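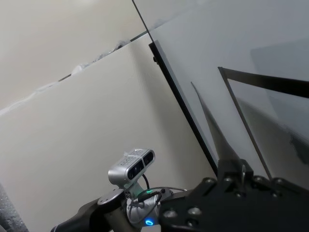 Planning for two arms and one sheet of paper

The Warnham group's planning software started as a weekend rewrite of somebody else's trajectory smoother. It is now called Jiltunico, runs on a dual-arm cell, and spends most of its time on thin, flexible objects. We spoke to its lead developer on 9th November about what changed in the September release.

The largest change is in how the two arms share a plan. Earlier versions solved each arm separately and checked for collisions afterward. "That works for boxes," the developer said. "With paper, the arms are coupled through something that bends. If one path is retimed, the other has to be retimed with it."

Jiltunico now keeps a single time parameter for both arms while they hold the same object. Median planning time rose from 85 to 104 milliseconds, a cost the group accepted.

Perception was the second subject. Each wrist carries a depth camera, and plain pale surfaces give a stereo matcher little to work with. The software marks low-texture regions as unknown and keeps the last confident estimate for 2 seconds before discarding it.

"We used to fill the holes," the developer said. "The filled values looked reasonable and were wrong by over 4 millimeters near edges. The planner trusted them."
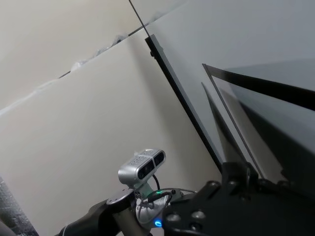
Gebreyes, whose team integrates the planner at a separate site, would have preferred a longer hold time, arguing that slow moves can outlast the estimate and force a replan halfway through. The developer agreed that the value should be a setting for each task. It is currently a constant in the source.

Logging goes through Nirkov, a small replay tool that stores joint states, camera frames and planner decisions on one clock. A rejected grasp can be stepped through with the cost terms displayed beside it. "Most of our bugs were timestamps," the developer said. "We found them after we stopped reading text logs." 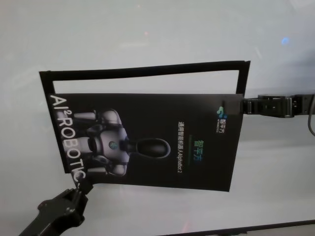
Two grippers holding a printed brochure above a white tabletop.

The next release will move grip force into the shared plan. Force is still set separately for each gripper, and the developer described the present default as "a number that has not torn anything recently."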